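Cable rules for hand-held grippers at a table station: what do you write down?

Posted in Workshop practice, 11 October 2019
326 views, 3 replies

Sovley
I was asked to write the house rules for our new demonstration station in Sturside. The operator stands at a small table and does short tasks with two hand-held grippers, and the movements are recorded for teaching a robot arm later. Both grippers have a cable. I have read our general safety sheet but it speaks only of fixed machines and guards, and I do not find anything which fits to a person holding the tool. My draft has 39 lines and I fear that no operator will read it. Which rules are really necessary, and which can I leave out? My main worry is the cables, then the place where the objects must start.

Habte
We had the same problem in July, so I can tell you what stayed in our sheet after we made it shorter.

First, cables. Each cable must hang down on its own side and have enough slack for the farthest reach of that arm. Before the session the operator stretches both arms to the far edge of the table, and if a cable becomes tight, it is corrected before the recording and never during it. Crossing the cables is not allowed.

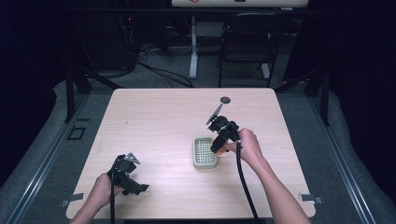 Is it not better to lead the cables up over the shoulder? At Trolthorpe we do this with a soft strap, and then nothing can catch on the table edge. But I must admit that the shorter operators complain about the weight.

Habte
We tried the strap as well and we went back to the hanging cable. When the arm comes low to the table, the strap pulls at the wrist and the operator begins to move in an unnatural way. You can see it in the recordings later. Perhaps with thinner cables it is different.

Second, the objects. Mark the start positions on a paper plan and keep the plan next to the station. Only what belongs to the task stays on the table. Third, one hand may wait, but it must wait above the table with open space before the fingers, and not resting on the wood. Fourth, if something falls, the operator stops and says "stop" loudly. He does not bend down with the gripper in the hand.

These 4 rules are on the front page. All the rest (cleaning, charging, who signs) is on the back page.

Sturside workshop user
just put tape on the floor and tell people to be careful, we never had a paper for it

Sovley
Thank you both. The test with stretched arms was missing in my draft and I have put it in the first line. Regarding the shoulder strap, I will ask the operators to try it for one session before I decide. Habte, do you change the operator after a fixed time, or when he says that he is tired?

Habte
After a fixed time. People say too late that they are tired.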